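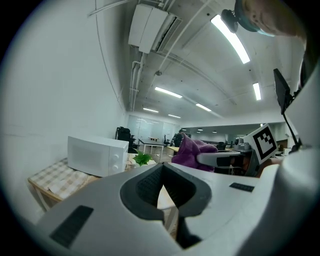
성남, 9월

Bollow 묻고 답하기 > 로봇·자동화 > 시연 데이터 모으기

양손 그리퍼로 수건 시연 찍는데 계속 중간에 버려지는 에피소드가 나와요 ㅠㅠ

안녕하세요, 여기 눈팅만 하다가 처음 글 써봅니다. 손에 쥐고 쓰는 그리퍼 두 개로 양손 시연을 모으고 있어요. 로봇 팔은 아직 안 쓰고 사람이 직접 들고 집고 접고 하는 방식이고요. 머리에도 카메라를 하나 쓰고 합니다. 과제는 수건이에요. 뭉쳐 있는 보라색 수건을 잡아서 펴고, 반으로 접고, 한 번 더 접어서 내려놓는 것까지. 말로 하면 진짜 별거 없는데 해보니까 왜 다들 천은 하지 말라고 했는지 알겠더라고요...

어제 오후에 찍은 것부터 말씀드리면, 에피소드 28개를 찍었는데 Skadix에 넣고 궤적을 뽑으니까 12개가 떨어졌어요. 거의 절반이 날아간 거죠. 사유는 둘 중 하나로 나옵니다. 하나는 "상대 그리퍼 위치 불안정"이고 하나는 "추적 끊김"이에요. 앞의 게 훨씬 많습니다.

나름 들여다본 걸 적어볼게요.

일단 수건을 펴는 순간에 많이 깨집니다. 양손으로 모서리를 잡고 들어올리면 수건이 가운데서 축 늘어지잖아요? 그러면 왼손 카메라에서 오른손 그리퍼의 마커가 안 보여요. 수건이 그냥 커튼이 돼버려요. 반대로 아직 뭉쳐 있을 때는 사진처럼 손가락이 수건 위로 뻗어 있어도 마커 판은 이쪽을 보고 있어서 별문제가 없고요.

그다음으로 의심하는 게 장소예요. 저희가 사무실 한쪽에서 찍거든요. 벽이 하얗고 밋밋하고, 천장에는 형광등이 줄줄이 달려 있고, 저 끝에는 반투명 유리 칸막이가 있어요. 체크무늬 식탁보 깐 나무 탁자에 전자레인지랑 작은 화분 올려둔 쪽은 볼거리가 많으니까 괜찮을 것 같은데, 몸을 돌려서 흰 벽 쪽을 보면 추적이 좀 흔들리는 느낌? 근데 이건 느낌이고 숫자로 확인은 못 했어요.

그리고 저랑 같이 찍는 동료랑 2명이 번갈아 하는데, 둘이 접는 버릇이 완전 달라요. 저는 모서리를 찾아서 집고, 동료는 일단 아무 데나 잡고 들어서 흔든 다음에 모서리를 찾습니다. 결과물은 둘 다 멀쩡하게 접힌 수건이에요. 근데 이걸 섞어서 학습시켜도 되는 건지 모르겠어요. 한 사람 방식으로 맞춰야 하나요?

제가 해본 것:
- 천천히 움직이기. 조금 나아졌는데 너무 느려서 시연 같지가 않아요. 수건도 천천히 하면 오히려 안 펴짐.
- 마커 닦기. 차이 모르겠음.
- Jirance에서 실패 구간만 잘라내고 앞뒤를 이어 붙이기. 이건 해놓고 보니 손이 순간이동하더라고요 ㅋㅋㅋ 학습에 넣으면 안 될 것 같아서 따로 빼놨어요.
- 시간 맞추는 건 Mihăilă 스크립트 기본값 그대로 씁니다. 건드린 적 없어요.

궁금한 건 이거예요. 첫째, 마커가 가려지는 건 어쩔 수 없는 건가요, 아니면 동작으로 피할 수 있나요? 둘째, 흰 벽이 정말 문제라면 뭘 붙여야 하나요? 셋째, 접는 방식이 다른 두 사람 데이터를 섞어도 되나요? 넷째, 버려진 에피소드는 그냥 지우시나요 아니면 어디 모아두시나요?

다음 촬영이 곧이라 급하게 씁니다. 아시는 것만이라도 좋아요, 미리 감사드려요!

답변 3개 (추천순)

채택된 답변

수건이면 고생하시네요 ㅎㅎ 저는 작년 내내 앞치마랑 행주만 찍었습니다. 질문하신 순서대로 갈게요. 좀 깁니다.

마커 가림부터요. 동작으로 꽤 피할 수 있어요. 수건을 들 때 두 손을 나란히 같은 높이로 올리면 천이 딱 그 사이로 떨어지는데, 두 손을 몸에서 조금 멀리 두고 손목을 살짝 안쪽으로 기울이면 마커 판이 천 위로 올라와요. 말로 하니까 어려운데 수건 윗변보다 마커가 위에 있게 든다, 이것만 기억하시면 됩니다. 그리고 수건을 들어서 펴지 말고 탁자 위에서 끌면서 펴는 것도 방법이에요. 탁자에 한쪽을 남겨두고 반대쪽만 당기는 거죠. 저는 이걸로 바꾸고 나서 상대 위치 불안정이 확 줄었어요. 다만 식탁보 깔고 하시니까 식탁보가 같이 끌려올 수 있어요. 저도 몇 번 같이 끌고 와서 위에 있던 컵을 엎었습니다... 밑면에 미끄럼 방지 매트 한 장 대세요. 집게로 고정하는 건 비추예요. 집게까지 카메라에 들어가서 배경이 바뀌거든요.

근데 가려지는 구간이 짧으면 애초에 버릴 필요가 없어요. Skadix 설정에 상대 위치가 얼마 동안 안 보여도 봐줄지 정하는 항목이 있는데 기본값이 굉장히 빡빡합니다. 각 손의 자기 추적이 살아 있으면 마커가 잠깐 사라져도 앞뒤로 이어져요. 떨어진 12개를 설정 풀고 다시 한번 돌려보세요. 제 감으로는 상당수가 돌아올 거예요. 대신 돌아온 애들은 반드시 눈으로 재생해서 보시고요. 두 손끝이 수건을 같이 잡고 있는 구간에서 간격이 이상하게 늘었다 줄었다 하면 그건 통과했어도 빼세요. 천은 딱딱한 물건이 아니라서 조금 틀려도 티가 안 나요, 그래서 더 무서워요.

흰 벽은 맞아요, 문제 됩니다. 느낌이 아닐 거예요. 어안 렌즈로 찍으면 화면에 벽이 굉장히 넓게 들어와요. 사람이 보기엔 탁자만 보고 있는 것 같아도 화면 한쪽이 통째로 벽인 경우가 많죠. 붙일 건 아무거나 괜찮은데 반복 무늬만 피하세요. 같은 포스터를 여러 장 붙이거나 바둑판 무늬 시트지를 붙이면 추적이 이 칸인지 저 칸인지 헷갈립니다. 저는 잡지를 뜯어서 크기 제각각으로 붙였어요. 보기엔 진짜 흉한데 잘 돼요 ㅋㅋ 유리 칸막이는 멀리 있으면 크게 신경 안 쓰셔도 되고, 등이 비치는 방향으로 서서 찍는 것만 줄여보세요. 그리고 지나다니는 사람! 사무실이면 뒤로 사람이 계속 다닐 텐데 한두 명이 멀리 서 있는 건 괜찮고, 탁자 바로 뒤로 바짝 지나가는 건 다시 찍는 편입니다.

시작할 때 지도부터 만드시나요? 안 적어주셔서 모르겠는데, 촬영 시작 전에 그리퍼를 들고 탁자 주변을 천천히 훑는 영상을 하나 찍어두셔야 해요. 의자나 화분 위치 바꾸면 지도도 다시. 이거 빼먹고 오후 내내 찍었다가 4시간치를 통으로 날린 사람이 여기 있습니다.

두 사람 데이터 섞기는 제 경험으로는 "처음 잡는 방식"이 갈리면 좀 힘들었어요. 양이 아주 많으면 괜찮다는데 저희처럼 조금씩 모으는 사람들한테는 해당이 없는 얘기고요. 똑같이 생긴 뭉친 수건을 보고 한 명은 모서리로 가고 한 명은 가운데로 가면 모델이 그 중간 어딘가 허공을 집더라고요. 농담 아니고 진짜로 허공을 집습니다. 그러니까 첫 동작은 하나로 정하세요. 모서리가 보이면 모서리, 안 보이면 제일 높이 솟은 데를 잡고 들어서 모서리를 찾는다, 이런 식으로 규칙을 써서 탁자 옆에 붙여두면 돼요. 그 뒤에 접는 속도나 손 높이가 다른 건 놔두시고요. 그 정도 차이는 있는 게 오히려 나아요.

버린 건 지우지 마세요. 폴더 하나 만들어서 사유랑 같이 넣어두시고, 설정 바꿀 때마다 다시 돌려보는 용도로 쓰면 좋습니다. 이어 붙인 건 지우셔도 돼요. 순간이동은 못 살려요.

 댓글 (글쓴이)
 와 정성 답변 감사합니다!! 지도 영상은 찍긴 하는데 아침에 한 번 찍고 하루 종일 썼어요. 화분은... 점심 먹고 옮긴 것 같아요. 설정 풀고 다시 돌려보는 중입니다.

 댓글 (답변자)
 화분이네요 ㅋㅋ 작은 화분 하나로 다 무너지진 않는데 의자까지 같이 움직였으면 의심해볼 만해요. 점심 먹고 무조건 다시 찍는 걸로 하세요.

두 번째 답변

저는 그냥 수건을 바꾸라고 하고 싶어요. 작은 걸로요. 세수수건 크기면 들어도 마커 안 가려집니다. 큰 건 나중에 하세요. 그리고 털이 긴 수건은 집게가 한 겹만 집었는지 두 겹을 집었는지 찍는 사람도 몰라요. 얇은 면으로 시작하는 게 편합니다.

천천히 하면 안 된다고 하셨는데 전 천천히가 맞다고 봅니다. 빠르면 번져서 추적이 끊겨요.

 댓글 (글쓴이)
 작은 수건도 해볼게요. 근데 저희 과제가 큰 수건이라 결국은 돌아와야 해서요 ㅠ

 댓글
 속도는 저는 생각이 달라요. 집으러 가는 건 평소 속도, 잡고 나서 드는 것만 조금 느리게가 제일 무난했어요. 전부 느리게 찍으면 로봇도 전부 느려져요. 조명을 밝게 하고 노출을 짧게 잡으면 번지는 것도 덜해요.

세 번째 답변

Mihăilă 스크립트 기본값 쓰신다고 해서 한 줄 남깁니다. 머리 카메라까지 같이 쓰시면 기본값으로는 머리 쪽이 손 쪽보다 밀릴 때가 있어요. 저는 매 촬영 첫 에피소드에서 양쪽 그리퍼를 머리 카메라 앞에서 딱딱 두 번 닫고 시작합니다. 닫히는 순간을 세 영상에서 찾아서 맞추면 끝. 궤적이 떨어지는 거랑은 별개지만 나중에 학습할 때 뒤늦게 발견하면 정말 골치 아파요.

Jirance에서 구간 자르실 때 원본 시간은 유지하는 옵션 켜두세요. 안 켜면 자른 다음부터 시간이 0에서 다시 시작돼서 위에 말한 맞추기가 다 소용없어집니다. 메뉴가 좀 숨어 있는데 내보내기 창 맨 아래에 있어요.

 댓글 (글쓴이)
 헐 안 켜져 있었어요... 감사합니다. 중간보고 드리면, 떨어진 것들 설정 풀고 다시 돌렸더니 많이 살아났어요! 재생해보니까 간격이 출렁거리는 게 좀 있어서 그건 뺐고요. 벽에는 일단 사무실에 굴러다니던 전단지랑 달력 뜯은 거 붙였어요. 동료랑 첫 동작 규칙도 정했는데 "제일 높이 솟은 데"가 어디냐로 벌써 한 번 싸웠습니다 ㅋㅋㅋ

 댓글
 그건 수건을 매번 똑같은 모양으로 뭉쳐놓으면 안 싸우는데, 그렇게 하면 또 안 되죠. 던져놓고 시작하세요. 높은 데가 두 군데면 오른손 가까운 쪽으로 정하시고요.

 댓글 (글쓴이)
 오른손 가까운 쪽, 메모했습니다. 매트 주문했고 오면 끌어서 펴기로 다시 찍어볼게요.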